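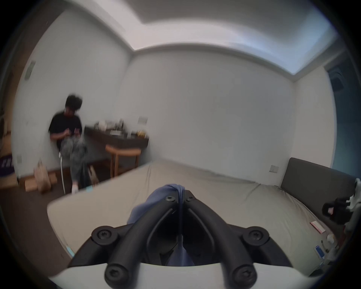 What We Set Out to Do

Our project at Skornness started with a question from our advisor, Bimla Rastogi, who wanted to know how hard it would be to collect good practice runs of cloth handling with hand-held grippers. We all said it would be easy (we had all folded laundry before!), and we were happily wrong about that for most of the fall. Cloth has no fixed shape, so the same blue piece gave us a fresh problem each time we picked it up, and we grew rather fond of it by the end.

We named the project Plimar, after a long evening of worse ideas. The goal we wrote down in May was 375 runs in a furnished room, with a bed, a desk and all the usual clutter left where it was, so that the runs would look like a place where people live and work. As of this report, dated January 10, 2025, we have recorded 302 and thrown out 102 of those, mostly from the early weeks when we were still learning how to squeeze the grip without jerking the wrist.
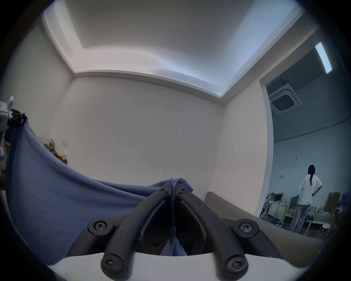 How a Run Goes

Pinching the edge was the part we practiced most. If you take too much fabric between the fingers it bunches up and will not lie flat later, and if you take too little it slides out as soon as there is any pull from the other end. Rajput, our most patient teammate, worked out that it helps to come in from slightly above and let a small fold form before closing. We wrote that into our instructions, and new people picked it up much faster than we did.

The other thing we learned was to go slowly while the cloth is stretched across a gap. A long span sags in the middle, and if you hurry to lift it you end up swinging it, which makes the next grab a guessing game. We now ask everybody to pause for a count of three before moving again, and we are so glad we put that in, even though it makes the sessions longer and a bit sleepy.

Our sorting was done with a little script called Prerkmont, which puts the runs in folders and lets two of us mark each one as keep or drop. We did argue over the twisted ones! In the end we kept them, with a note, so that whoever takes over next year can decide for themselves.
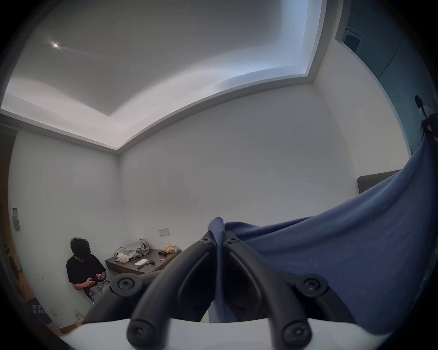 Blue cloth draped over the gripper, with a twist at the ridge.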